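Talk notes: collecting demonstrations in simulation for the bottle-picking learner

Running time is twenty-five minutes plus questions. Leave the title slide up until the doors are closed.

Start with the task. The learner has to take one bottle out of a clear-walled container and put it in another. Said like that it sounds easy, and for opaque boxes it is. The trouble comes from three things happening together: the bottles overlap in the view, parts of them let light through, and the containers do too. A grasp that looks free may have a wall in the way.

Explain what we mean by an example. One example is a complete attempt by an operator driving the simulated gripper, from the reset pose to the release. We store the gripper view, the joint positions, the finger opening and the operator's commands, all on the same clock. We do not store single views on their own. The learner needs to know what the operator did next.

Say that Serau is the name of the simulator build and Osgate is the collection tool that sits on top of it. People mixed these up last time. Osgate handles the operator login, the resets and the saving. Serau knows nothing about operators.

Then the numbers. We aimed for 2,000 accepted examples. At the March freeze we had 867. Of those, 341 start with at least one bottle overlapping another in the gripper view. This is the part of the set I would most like to grow, and the part that costs the most operator time.

Change slide. Let people look at it before speaking.
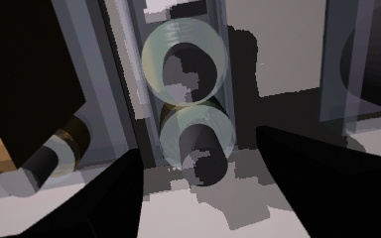 Notes and slides by the Flikham collection group, 13/11/2019

Point to the gap between the two black fingers. The lower bottle sits in that gap as seen from the gripper, with the upper one overlapping the top of it. Both faces are pale green and let light through, so the edge between the two bottles is a thin bright rim against dark amber. A method that looks for the outline of a whole bottle has very little to work with at this angle.

Mention the third bottle on the left, partly behind the black box. It counts as a distractor in our labels. We keep distractors in the set and do not mark them as errors.

Mention the shadows as well. They have blocky, stepped edges, and so do some of the light patches on the caps. We trained one early model with smooth shadows and one with these, and saw no difference that survived a change of random seed. The cheaper setting stayed. If asked, the comparison is in the backup slides.

Next slide: operator rules. Read them out, they are short.

Begin every attempt from the reset pose.
Choose the target before moving and enter it in Osgate.
If the fingers touch a container wall, carry on. Do not restart.
If the target falls outside reach, end the attempt and mark it as lost.
No more than 4 attempts on one layout.

The wall rule needs a minute. In the first round operators restarted whenever they touched a wall, and the stored attempts were all very clean. The learner then had no idea what to do after a touch. It pushed. Since the rule changed we have recoveries in the set, and the policy backs off and tries again — slowly, but it does it.

The limit on attempts per layout is there for spread. Without it, operators stay on layouts they like. The Hutsuliak filter removes near-copies after collection, but it compares hand paths only, so two attempts with the same path and different bottles look the same to it. We now run it within a layout and never across layouts. Anyone using the March freeze should know that it was filtered the old way.

Limits, to be stated plainly. All of this is simulated. The clear material in Serau does not bend light the way thick plastic does, and we have no measure yet of how much this matters on hardware. Contact between bottles is also simplified: they slide more easily than they should. I would not draw conclusions about grip force from these examples.

Open work: more layouts with overlap, a second view from above, and a check on whether operators agree about which bottle to take first. That last one affects the labels — if they do not agree, the target field is a preference and should be trained as one.

Leave the file format slide up during questions. Skip the demo if fewer than five minutes remain.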